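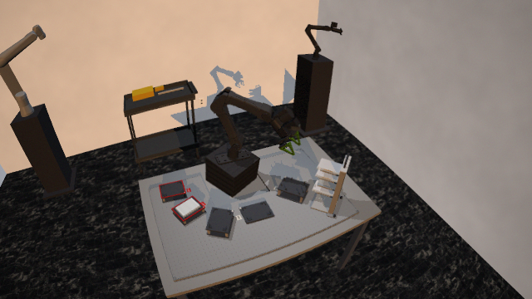
*Station 2, simulated view, gripper open over the table.*

The operator in Tirnosia logged in at 4 a.m. and took control of the green gripper. The task sheet from Bresa had one line: move tray to rack, 30 demonstrations, no pauses over 2 seconds.

She recorded 12 without a fault. On the next one she stopped above the tray and held position. The timer ran. At 2 seconds the software marked the episode for deletion and asked whether she wished to continue. She pressed yes, lowered the arm, and completed the placement.

The remaining runs were clean. She filed them under Quiroga, the name of the build, and went to make coffee.

Training took 200 minutes. At the end of it the policy ran alone for the first time. It approached the tray, stopped above it, and held position. The log gave the duration as 2 seconds. Then it lowered the arm and placed the tray on the middle shelf.

She checked the dataset. The deleted episode was absent — no file, no index entry, no gap in the numbering.

She wrote to Bresa and reported a hesitation of unknown origin. The reply came within the hour. The behavior was within tolerance, it said, and the Carkari build would use the same data. Please record 30 more.

She put her hand back on the controller and waited for the prompt.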